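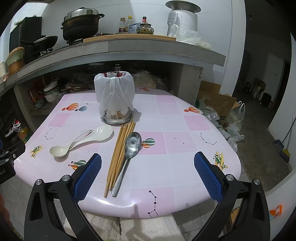

ROBOTS & US

The Chopstick Collectors

Teaching a machine to tidy the kitchen table takes patience, a good pair of grippers and a whole lot of repeats

2021-02-04

My mother could clear a dinner table with one hand while she talked on the phone with the other, and I don't think she once looked down. I thought of her a lot this past December, when I spent my evenings learning to do the same job with a pair of black mechanical jaws, very badly, for the benefit of a robot I have yet to meet.

The project is called Saltovent, and it's run by a small outfit named Olszewski that wants household machines to handle the dull end of a meal. Putting away the chopsticks, mostly. Spoons too. I signed up as a collector after I'd written a short piece on them and they asked (a little slyly, I thought) whether I'd like to try it for myself. Well, of course I would!

What a collector does is simple to explain. You hold a gripper in your hand the way you'd hold a big pair of tongs, with a camera riding along on it, and you do a chore. Squeeze and the fingers close, let go and they open. The camera sees what the fingers see, so later on the learning system gets a long look at how a person lined things up, went in, changed her mind and went in again. You don't need a robot in the house. The robot comes much later, in a lab in Dirninstead, and by then it has watched a great many people fumble their cutlery.

One run through a task is called an episode. My first night I was asked for 30, and I remember thinking that would take me until the news came on. It did not. I went to bed with a sore thumb and 15 in the bag, two of them marked for redoing, and I dreamed about spoons.

The trouble is that your own hand is a terrible teacher. It knows far too much. Reach for a chopstick with bare fingers and you roll it, pinch it, catch it against your palm, and all of that happens before you've had a thought. Take away everything but two flat pads and you find out how much you were cheating. A chopstick lying flat on a table is a mean little object. Come in too high and the pads close on air. Come in too low and you shove the tablecloth into a ridge, and then everything on the tablecloth goes for a walk.

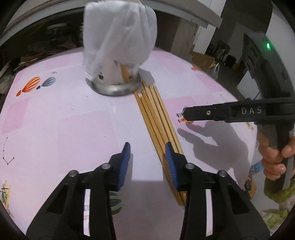 Chopsticks in a bunch are harder still, and they're the part the Olszewski people get most excited about. One chopstick by itself is a matter of aim. A bunch means making a choice, and a choice is what they want the system to see. Do you go for the outside one, or take two and hope? With five lying nearly side by side like this, there's hardly any room to slip a fingertip in between them, and I usually start at whichever edge has the most bare cloth next to it. Another collector swears by starting in the middle. Both ways go into the pile, and the system is supposed to make something of the difference.

It also wants variety, and I was slow to get that into my head. I'm a neat person. For the first several sessions I laid everything out the same way each time, handles toward me, and was rather proud of how smooth I'd gotten. Then a polite note came back asking me to please mess it up. A system that only ever sees tidy tables learns tidy tables. So now I scatter things, I turn spoons over, I swap the order. A patterned tablecloth is welcome, the busier the better, and nobody minds a cluttered counter behind it. Real kitchens have stuff in them.

The other surprise was the mistakes. I'd assumed a dropped spoon meant throwing out the whole episode, but a drop that you recover from is worth keeping, so long as you recover calmly. Calmly is the hard bit. The reviewers can spot a cross collector from the way the camera jerks (I've been caught at it). They ask you to take 10 minutes off when that happens, and I make tea.

Is it working? I asked, and got a careful answer. The second version of the system, which they call Nondby, does fine with spoons and has a mixed record with chopsticks, particularly when they cross. That sounded familiar to me. They want more episodes with crossed ones in the spring, and I've already said yes.

Meanwhile I've started noticing how I pick things up. Pens, keys, the mail. I caught myself the other morning reaching for a butter knife with two stiff fingers, coming in slowly from the left, and my coffee had gone cold by the time I got it.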